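Module Sécurité et bonnes pratiques en robotique
Séance 4 : règles de validation en simulation avant passage sur cellule
Responsable : Benedicta Laryea, salle 22

Rappel de la séance 3 : aucun programme n'est chargé sur la cellule Nesetti sans un essai complet dans le simulateur Planari. La règle vaut aussi pour une simple modification de trajectoire.

1. Préparation de la scène

Vérifier les unités du modèle importé (mètres dans Planari, millimètres dans la bibliothèque Plukari). Contrôler le repère de l'outil. Le maillage de collision doit couvrir toutes les parties saillantes de la pièce. Un volume englobant unique n'est pas accepté.

2. Approche

Les doigts sont ouverts avant d'entrer dans la zone de la pièce. La vitesse est réduite dès le point d'approche et le reste jusqu'à la fermeture.

Pour les pièces à géométrie irrégulière, on choisit la zone de prise avant d'écrire la trajectoire. Sur le support noir de l'exercice, la boucle du haut, les molettes latérales et le cadre en fil qui part à gauche sont exclus. La prise se fait sur le corps, doigts écartés de part et d'autre.

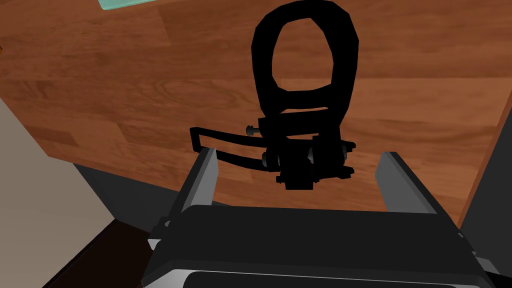 3. Contrôles avant fermeture

a) Distance entre chaque doigt et la pièce, lue dans le simulateur et non estimée à l'écran.
b) Distance entre le bout des doigts et le plateau.
c) Absence de contact entre le boîtier de la pince et le bord de la table.
d) Effort de serrage limité dans le programme, pas seulement dans la configuration.

Un contact non prévu annule l'essai. On corrige, puis on reprend depuis le point 1.

4. Traçabilité

Chaque essai porte un numéro. Les essais 1547 et 1553, mis en ligne avec ce document, servent de modèle pour la fiche. Noter la version de la scène, le nom de l'opérateur et tout écart constaté.

À rendre lundi : fiche complétée et fichier de trajectoire, dossier Nugroho.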